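Dodora Kitchen Gripper Comparison: Data Card

Version of August 13, 2022
Maintainer: Athina Tsakiris, Economou

Summary
This data set contains simulated two-arm manipulation episodes recorded in order to compare two gripper models, Clultositz and Flornov, under the same arm controller. All episodes take place in rendered kitchens. No recordings from physical hardware are included.

Contents
The release holds 1,700 episodes. Each episode folder contains joint positions, gripper commands, contact forces and one video stream. A further 105 episodes are held back for evaluation and are available on written request.

Tasks
Episodes cover picking up small utensils from a counter, passing them from one arm to the other, and placing them in a container. Start positions are drawn at random within the reach of the arms. The controller gains are identical for both gripper models and are listed in gains.txt.

Known limitations
Contact between the fingers and thin metal objects is approximated. In 218 episodes the reported force exceeds the set limit for one or more time steps; these are marked in the field force_flag and should be left out of any force comparison. Room layouts differ in wall color and furniture only, and results should not be taken to apply to other kinds of rooms.

Sample view 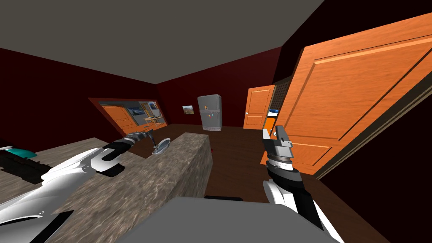 Figure 1. Simulated kitchen with island counter. A small spoon-like utensil lies just beyond the fingers of the left gripper.

Terms of use
The data may be used for research and teaching. Users are asked to cite this card and to state the version used. Corrections should be sent to the maintainer with the episode number.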